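Kotia Linen Desk
@kotialinendesk
January 24, 2020

1/ Notes on table towels at the Clellmont dining room, since people keep asking how we fold. We use one fold for everything that goes on a table. Cream only. The white ones go to the bathrooms.

2/ Fold: long edges to the center, then in half lengthwise, then in thirds. Press with a flat palm between folds. Skip the last press. A hard crease shows as a line after the next wash.

3/ Stack height matters more than edge alignment. Anything taller than 2 inches leans by the end of service.
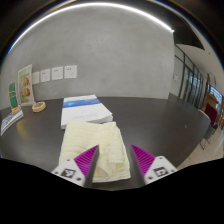 Kotia Textile Care, Dining Room Team

4/ A cream towel reads well on a near-black tabletop. So does lint. Wipe the top first, let it dry, then set the towel down.

5/ Soft ridges across the fold are fine. Refold only if a corner is showing.

6/ Table order: signs and the poster stand to one side, coaster in front of the stand, booklet flat behind the towel. Pamphlets go to the outside edge. If they drift in, they end up under plates.

7/ We retire a towel at 200 washes. The Kadden sheet has a column for it. Please fill in the column.

8/ October count was 3,533 towels through the laundry, 6 rejected for stains. Khosravi's detergent stays for now.

9/ Question from yesterday: no, we don't starch them. It cuts absorbency and the folds crack.

10/ Bathroom fold next.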